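Okiment opens orders for Plalano, a practice kit for robot arms at kitchen tasks

Press release
Sep 6, 2018

Okiment announces today that its tabletop kit Plalano is open for orders. Plalano is made for laboratories, technical colleges and small companies who already have a robot arm and want to teach it, or test it, on the work of an ordinary kitchen. The first deliveries will leave our workshop in January.

The kit was prepared together with the design studio Cárdenas, which chose the objects and drew the task cards, and with the software company Zakine, which wrote the program for recording and comparing the results.

Why a kitchen

Many of our customers told us the same thing. Their arm can pick a cube and put it on another cube, and it can do this all day. Then a visitor asks if it can put a plate away, and the arm has great difficulty. A cube has flat sides and stays where it is. A plate is wide and thin, a mug has a handle which can point in any direction, and a bottle lies on its side and likes to roll.

So these teams go to a shop and buy dishes. Each team buys different dishes, and after one year half of them are broken or lost and it is not possible to buy the same again. When two teams want to compare their work, they cannot. Plalano gives to every user the same kind of objects, with the same cards, and we keep replacement pieces in stock.
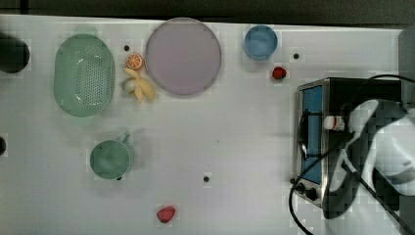
The tasks in Plalano are written on 80 printed cards. Each card gives a starting arrangement, an instruction in plain language and the condition for success. Some instructions are short, for example "put the strawberry in the bowl". Others need several steps and must be done in the right order, for example to clear the plate first and then move it. The team can decide how strict it wants to be: every card has an easy and a hard version, and in the hard version the objects are turned or placed close to each other.

The cards do not say which method the arm must use. It can be guided by a person, it can follow a fixed program or it can use a trained model. We wanted the cards to be useful for all three, and also for a class of students which is only starting.

What is delivered

The standard set includes the dishes, the play food, the light containers and the cards, all in one carrying box with places for each piece. It also includes a printed mat for marking the positions on the table during the preparation. The mat can be taken away before the arm begins, when a team prefers to work on the bare surface.

The set does not include a robot arm, a gripper, a table or a camera. Small electrical appliances are also not included, but 2 of the card groups are written for use with a toaster oven which the customer provides. For these cards we ask that the oven is not connected to the mains during the practice, and that the power cable is kept out of the path of the arm. The instruction sheet explains this with drawings.

Play food was selected after long discussion. Real fruit would be more natural, but it becomes soft and it changes its weight from one day to the next. With play food the repetition is much better, and the cleaning at the end of the day is short. For teams which need real food later, the same cards can be used without changes.

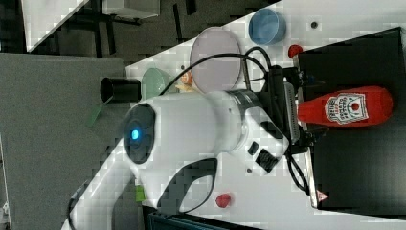
Cables are a subject which we want to mention, because customers asked about it during the preparation of the kit. An arm with a gripper on its end often carries its cable on the outside, and in a movement over the table this cable can touch the objects and push them. The task cards therefore show a free zone around the tall pieces. It is a recommendation only, and a team can ignore it when it wants to see how its arm behaves in a more crowded place.

The tests before the launch

Before opening the orders, Okiment and Cárdenas ran 3,000 attempts with the cards on our own tables. The purpose was to test the cards and the objects. We did not want to produce a ranking of arms and we do not publish one.

These attempts changed the kit in several points. Some instructions could be understood in two ways and were written again. Two pieces were too slippery for most grippers and were replaced with pieces of a less smooth surface. The box received a stronger lid. We also learned that round objects which lie on the side need a clear starting mark, and this mark is now on the mat.

The program of Zakine

With each kit comes a licence for the Zakine recording program. The user selects the card, starts the attempt and enters the result at the end with one key. The program keeps the time, the result and a short comment. It can connect to a camera over the table or beside it, but it works also without any camera - in this case the comment is more important.

The results stay on the computer of the customer. Nothing is sent to Okiment or to Zakine. When a customer wants to compare with another team, he can export the results as a simple table and send it himself.

Price and orders

The standard set of Plalano costs 625 euros without tax and includes the licence for one workplace. Additional licences and replacement pieces can be ordered separately, also one by one. Schools and colleges can ask for a reduced price when they order several sets together.

Orders are accepted from today through the order form on the Okiment website, or by post. The sets are packed in the order in which we receive the payments. Customers who want to see the kit before they decide can arrange a visit to our workshop and bring their own gripper, if the mounting is a usual one. Please write to us in advance with the type of the arm, so that we can prepare the table.

About Okiment

Okiment develops and produces teaching and testing material for automation. The company sells to schools, laboratories and industry.

Press contact

Okiment, press office. Photographs in print quality and a sample of the task cards are sent on request.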